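How a Camera Takes a Picture

A camera is a box that keeps light out. A small opening at the front lets light in for a short time. The opening is covered by a lens, a curved piece of glass or plastic that bends the light so that it meets on a flat sensor at the back.

The sensor

The sensor is covered in tiny squares called pixels. Each pixel measures how much light lands on it. A computer chip inside the camera turns the measurements into numbers and stores them as a picture.

The shutter

The shutter controls how long light reaches the sensor. Shutter times are written as fractions. At 1/100, the sensor collects light for one hundredth of a second. A person running needs a shorter time than a person standing still. If the time is too long, the runner looks smeared. Photographers call this motion blur.

Indoors there is less light than outdoors, so the camera often picks a longer time.
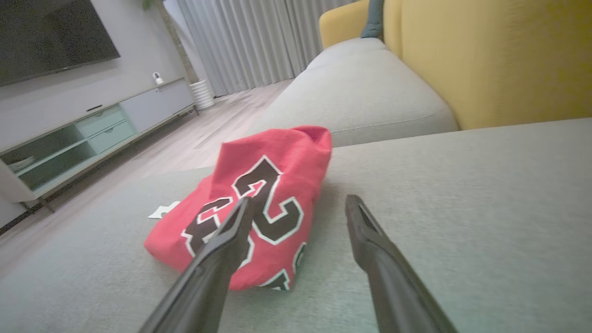

The aperture

The aperture is the hole inside the lens. It can be made wider or narrower. A wide aperture lets in more light, but fewer things look sharp. Portrait photographers use it to make the background behind a face look soft.

Words to know

Lens: the part that bends light.
Pixel: one tiny square of a picture.
Exposure: the total light the sensor collects.

Written by Rattana Chuensuk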